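The **Pradberg rules** are a set of working practices for testing robot arm programs in simulation before they are run on a physical arm. They were first written down by Gertraud Grabner for the training workshop at Pradberg and were later taken up, with small changes, by the Jinon and Gebru workshops.

## Content

The rules divide testing into two stages. In the first, the arm is loaded over a bare floor with no parts or fixtures. The gripper starts closed, and the operator checks joint limits, the tool center point and the direction of each axis. Objects are added only in the second stage.

A program passes the second stage after 300 runs in a row without a collision or a joint limit fault. Any change to the gripper model, including the length of the fingers or the position of a wrist sensor, sends the program back to the first stage. Programs that move the arm near people need 3000 runs and a review by 2 operators, neither of whom wrote the code.

The first run on hardware is limited to 80 millimeters per second, with one person at the stop button.

## Records

Each test is logged with the model version, the random seed and the name of the operator. Failed runs are kept along with successful ones. The Brenell edition of the rules also asks for a saved view of the starting pose, taken before any motion command is sent. 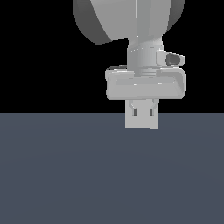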